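Two Hands and a Full Bowl: Clearing a Table with the Wasto Grippers
Final project report, Khanyisile Le Roux
Thursday, December 18, 2025

When I signed up for this project in October I pictured myself writing a lot of clever code, and what I mostly did was pick up small objects in a house, over and over, with a gripper in each hand. I don't regret a minute of it! My question was a simple one (it took me a good while to get it that simple): if we want a robot to learn tidying from a person, does it matter whether the person's demonstrations come from a messy, ordinary home or from a neat bench in the lab?
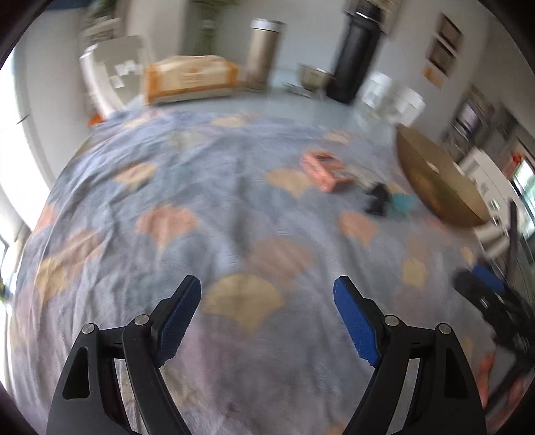 Reading time: 2 minutes

The Wasto grippers are a matched pair, each with a camera mounted on it, and the video they record becomes the training data for a policy we call Pomar. I collected 70 demonstrations in the house and another 70 on the Oosthuizen bench downstairs, using the same kinds of small household items in both places. A demonstration meant getting one item out of the clutter, holding it clear of everything else, and setting it down again on an open bit of cloth. If I fumbled, I kept the recording and marked it, following my advisor's advice, and those marked ones came in handy later.

I should say something about the cloth, because I spent far more time on it than I had planned. The bench is a flat gray and the house has prints everywhere, and I worried that the policy would take a printed shape for something it could pick up. Early on it did just that, and reached quite confidently for a patch of yellow.

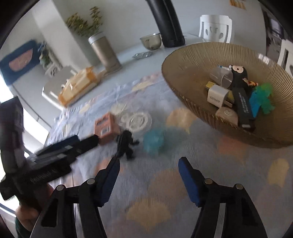

Figure 2. Both grippers at the table, with the large ribbed bowl of small items at right.

For testing I set out 20 layouts that Pomar had never seen, half of them on patterned cloth and half on plain, and let each version of the policy try every layout once. The version trained on the bench did well on plain cloth and lost its way on the prints. The version trained in the house failed on only 2 of the 20, both times with soft packaging that folded as the fingers closed. I had hoped for a gap between the two, but I hadn't expected one that plain to see, and I ran the whole set again the next morning to be sure (the result held, to my great relief).
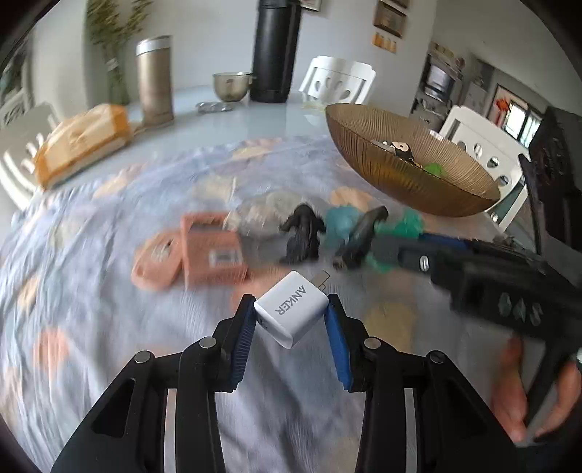

Grasp angle was the other thing I wanted to understand, and I wish I had begun logging it sooner. In the first week I took hold of everything square on, the way the Gakex manual suggests, and the policy copied me so faithfully that it hardly ever tried anything else. After that I let myself grip things however they came. A charger held by its corners, on the diagonal with the prongs sticking out to one side, makes an untidy demonstration, but it teaches the policy that a block can be held that way too. Once I had added grasps like that one, Pomar stopped backing away from blocky items lying crooked, and in the final round it missed none of them.

There are gaps I would like to fill. I was the only demonstrator, so the policy has learned my habits along with the task, and I tend to let my right hand do the work while the left one waits. The next step is to ask 6 other students to record in their own homes, with whatever happens to be on their tables, and to train Pomar again on the mix.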